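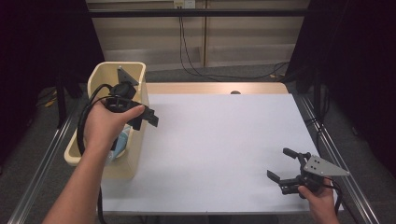

What would I be doing for two hours?
Taking wrapped items out of a plastic bin, setting them on a white board, and putting them back, over and over.

Henance is looking for 16 people to take part in a sorting and packing study at the Stukthorpe building in September. Sessions run 90 minutes of work plus breaks, and most people will be asked back for a second one.

I have read plenty of calls like this one that promise a "fun, flexible experience." I doubt it. Moving small packages between a bin and a tabletop is dull after the first 10 minutes, and I would sooner you heard it from me before you drive over. We are told the results will lead to better packing stations. Maybe. The last round, at Skimlow, gave us a thick report and the same tables.

You should be 18 or older, able to stand at a table, and comfortable using both hands. Packing experience is fine – so is none. If you consider yourself unusually fast, please don't show off. We want your ordinary pace, including the fumbles.

Pay is by the session and goes out the following week. Parking is free behind the Coppens entrance, though the sign says otherwise. Lunch is not provided.

To apply, write to Rianne Van den Broek at Henance with your name, a phone number and whether you can do Tuesday afternoons. Leave out the résumé and cover letter. She will answer either way.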